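A Basket for the Bear

I've been after the right basket for the little polar bear since April, and if you've read this page before you know how picky I get. The shelf in the hallway is only 42 cm deep, so anything wide was out from the start. I must have looked at almost 200 listings before I found a brown woven one at Robles with a nice chunky braided rim – I was so happy I called my sister from the parking lot!

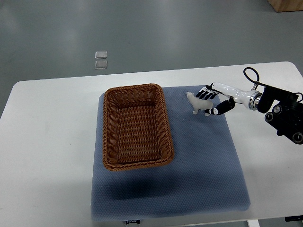
I did think about going with a plain white box from Latier (cheaper, and it stacks), but a white bear in a white box just disappears. Brown is so much warmer, and I have a soft spot for anything woven anyway.

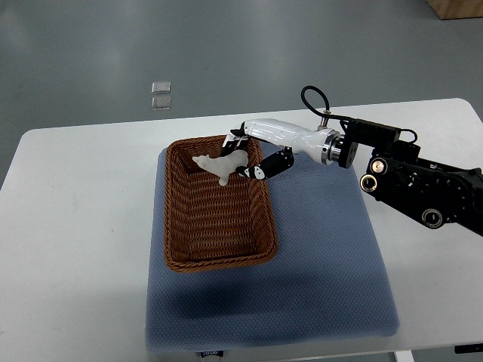
The blue mat gets used for everything at our place, puzzles and gift wrapping included. I love that dotted texture, and small things look so good on it. I might get a second one in green if Jukine ever brings that color back. 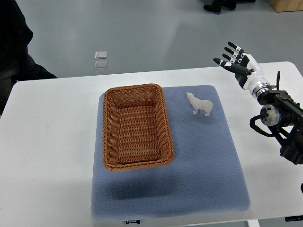 Bear out on the mat, basket empty.

I'm still going back and forth on a liner. Linen would be pretty, but then you lose the weave on the bottom, and that's half the reason I bought the thing.

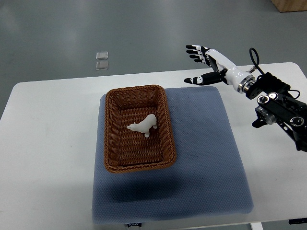 Montserrat Soler
Gallery editor, Prollatport

Kevin Ó Dálaigh wrote to ask if the basket comes in a larger size. It does, but it's too long for my shelf. Next up are the seashells, which need a tray with a much lower side.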